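Print this | E-mail this to a friend | 14 comments

The winter I stopped finishing books

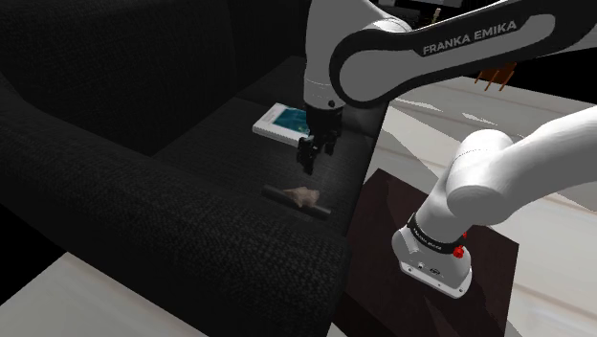
Fatima Zulu wrote in after the last newsletter to say that giving up on a novel at page 60 is plain rude, and that the author worked hard and deserves at least the halfway mark. She's been finishing every book she starts since high school, including one on the history of canals that she hated from the first chapter. Fatima, I admire you! I also think you should have put the canals down.

I used to be just as stubborn. I'd get stuck in something dull in November and still be in it at Easter, reading two pages a night and falling asleep on the third, and all that time I wasn't reading anything else, because that would have been cheating (on whom, I couldn't tell you). My record is 11 months with one family saga. I can remember the grandmother's name and that there was a flood.

What changed was the Ullow reading group. We've met at Refilwe Mabuza's place for two years now, and last fall she brought in a new rule: you may quit any book you like, but you have to come anyway and tell us where you stopped and what did it. I thought the evenings would fall apart. They got so much better. The night we did The Salt Cousins, most of the room had bailed, and we had the longest, loudest talk we've ever had, with Elmarie Mkhize defending the thing from her corner like a lawyer while her tea went cold. She'd read it twice. By the end I wanted to go back and try again, and I did, and I still got stuck in the wedding chapter. Oh well.

So my own winter has gone like this. I started 12 books since the clocks changed and I've finished five. One was a mystery set on a ferry, which I gobbled up in two evenings and then pressed on my sister. One was short stories, and I count those as finished even though I skipped the one told by the dog. The others I dropped at all sorts of places. A cookbook memoir went after the third page about the author's kitchen in France. A very well reviewed novel went because everybody in it was so tired all the time and it was making me tired too, and I'd like to try that one again in summer when the evenings are light.

Miłosz Malinowski, who handles the book swap shelf at the Gumede Street laundromat, tells me he gives everything 50 pages, or fewer the older he gets. I don't have a number. I go by whether I reach for it. If I've sat down with a cup of something and find I'd sooner fold towels, then we're done, the book and I.

The bit I haven't solved is the guilt over library loans. I had a hold on a big biography for what felt like forever, around 2,000 people seemed to be ahead of me in line, and when it finally came up I read the introduction and sent it back. Somebody further down the line got it early, so perhaps I did a good deed. Ayanda Engelbrecht says to borrow the audio version of anything over 600 pages and let it run while you cook. I tried it with a life of some admiral and burned the onions.

I do keep a list now, in the back of an old school notebook. Title, where I stopped, and a word or two. Most of the words are unkind. "Weather." "Too many uncles." "Him again." It's more fun to look through than my list of finished books, where I only ever wrote "good" or "very good," and it has saved me twice already from picking up something I'd quit before (the covers all look alike to me).

In February the group is reading Histness, a slim novel about two lighthouse families who don't speak to each other. I'm on chapter four and reaching for it, so far. If you'd like to come, bring a chair cushion, since Refilwe's dining chairs are hard, and ring the side bell because the front one sticks. You don't have to have finished. You don't have to have liked it either, and Elmarie will very likely argue with you whichever way you went.

And Fatima, please come! I'll save you the good seat and you can tell us all about the canals.

Share (22) | Comments (14)

Get this newsletter in your inbox. You can unsubscribe at any time.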